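The Small Tin and Its Neighbours: A Gallery

Kendra Sandhu

I have a weakness for kitchen things set out on a table with nowhere in particular to go. Give me a bowl, a box and a pot of utensils and I will happily look at them for longer than I have ever looked at a cathedral. My household regards this as a phase. It has been going on for 7 years.

The first four pictures are from one table, two from close by and two from high up. The rest of the page is notes, for those who like notes.

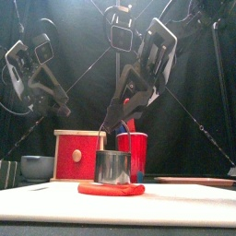
The little metal tin on its red cloth pad, with a red plastic cup at its back and a small wooden cabinet to the left, red front and all. 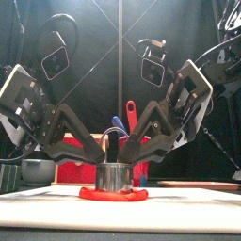
Same cloth, more crumpled. The spatula handle has an oval hole for hanging it up, a courtesy I have extended to very few of my own spatulas.

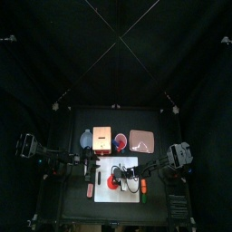 The whole party from high up: blue bowl, wooden box, round cup and pink tray in a row along the back, with the white board in front of them.

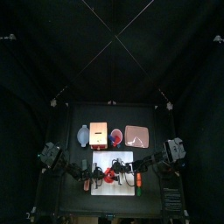

The bowl again, at the far left of the row. The wooden box has a slot across its top and a small drawer with a knob, so it is doing more than most of the furniture in my hall.

Notes on the cast

The tin. Short, wide and very shiny. I own a cousin of it, bought from Zacharias (the hardware shop, gone now, with the bell that rang whether or not you opened the door). Mine has held string, then buttons, then a quantity of foreign coins that no bank wanted. A shiny tin makes whatever you put in it look like a decision.

The cloth. I am firmly in favour of a cloth under things. My aunt put one under everything, including the telephone, and would straighten it while talking to you. I have never managed the straightening. A cloth with a few rumples in it looks as if somebody has better things to do, and I like to give that impression.

The utensils. Every kitchen has a pot of them, and every pot has a bottom layer that has not been consulted in years. Mine currently holds two wooden spoons, a masher, a fish slice and a thing with a spiral on the end that came from Pliltura by post and did not explain itself. I have tried it on eggs. I have tried it on honey. It now lives at the back, where it catches on the masher.

The box. I would forgive a great deal in a box with a drawer. My own came from the Cudeck sale in March, where it was listed as "casket, small, some wear". The drawer sticks in damp weather and falls out completely in dry. There are perhaps four good days a year and I try to be at home for them.

The bowl. Light blue and oval. I have no complaint about round bowls, but an oval one will sit along the back of a shelf without shoving everyone else forward, and I wish more guests were like that. Pale blue also goes with toast, should you ever need to know.

The tray. Pink, shallow, rounded at the corners, and with something white and crumpled in it. All trays end up with something crumpled in them. I have cleared mine every Sunday since we moved in and have yet to see it empty on a Monday.

On putting things in a row

I used to arrange by height, as one does with children in school photographs. Then I arranged by colour, until the red end got crowded. These days I put the things I use most at the front and the things I like most at the back, where they are less likely to be dropped. It is a poor system for cooking and a decent one for looking.

Readers of the old Prurden page will remember the great shelf clear-out, which began with 263 objects and ended with 400. I still can't account for it. Several people wrote to suggest I had counted the lids separately. I had, but only the second time.

Housekeeping

The next gallery will be jugs. I have 20 of them on the dresser, of which three pour. Letters about jugs are welcome, letters about the spiral thing from Pliltura even more so, particularly if you have the leaflet.

Page last tidied 2022-04-12.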